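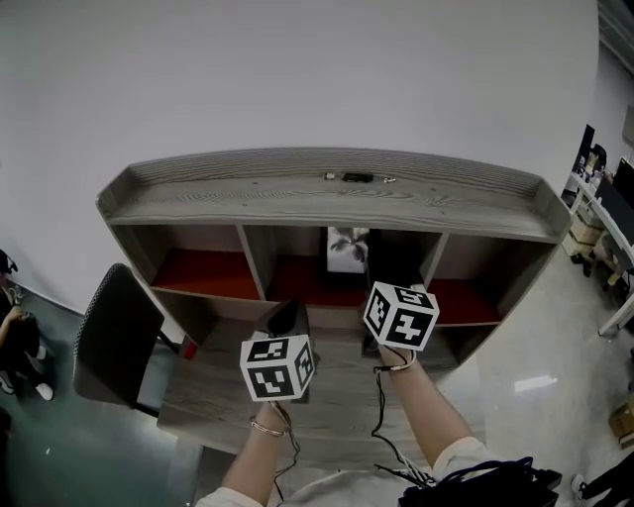 Two marker cubes, one on each handheld device, at a cubby cabinet.

FOR IMMEDIATE RELEASE
Sun 16 May

Rovier opens orders for Dotatlow handheld gripper kit

Ships in pairs. No robot needed to start recording.

RANAU - Rovier today opened orders for Dotatlow, a two-handed data collection kit for teams training robot arms on everyday jobs. Shelves, drawers, desks, the stuff people have in real rooms. Operator holds a gripper in each hand and does the task. The kit records hand position, finger opening and video from the tool. That's the whole workflow.

"Our customers kept telling us the same thing, the arm is booked and the people are waiting," said Florin Dobre, who heads product at Rovier. "So take the arm out of it. Pick up the grippers, go do the task, come back with data. We wanted setup to be short enough that you dont put it off until after lunch."

What's in the box: 2 grippers, left and right. Marker cubes, already mounted. Head camera with strap. Wrist leads, spare finger pads, carry bag, printed quick start card. Recording software is Naylor, included for the first year, runs on an ordinary desktop.

Tracking is by the printed cubes. The head camera reads the patterns and Naylor works out where each hand is, so there are no base stations to put up and nothing to stick on the walls. Reaching deep into a cabinet is the hard case for any setup like this, becuase the cube can go out of sight. Naylor fills short gaps using the tool camera and flags the longer ones for review.

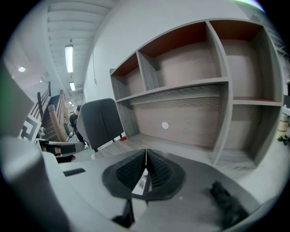 Fingers are ribbed, close in a V and come off without tools. Same finger set fits the Rovier arm mount, sold separately, so what was recorded by hand can be played back on hardware with matching fingertips. Other mounts on request. Drawings are on the support page for teams that want to make their own.

Early units went out to pilot customers in December. Changes since then: softer wrist strap, longer leads, a louder beep when recording starts (most requested, by a long way). Head strap was also reworked for smaller sizes.

First production run is 300 kits. Orders of 50 or more get on-site training for operators, two days, travel included inside the region. Smaller orders get a remote session. Pricing by quote, academic rate available, ask for it when you write.

Known limits. Cabled only in this version, wireless is being worked on, no date yet. Indoor use. Not rated for wet work or food handling.

About Rovier
Rovier designs grippers and recording tools for robot learning teams. Products include Dotatlow and the Naylor recording software. The company is based in Ranau.

Press contact: Florin Dobre, Rovier, Ranau. Demo units for review available on request, please give shipping address and prefered dates.

###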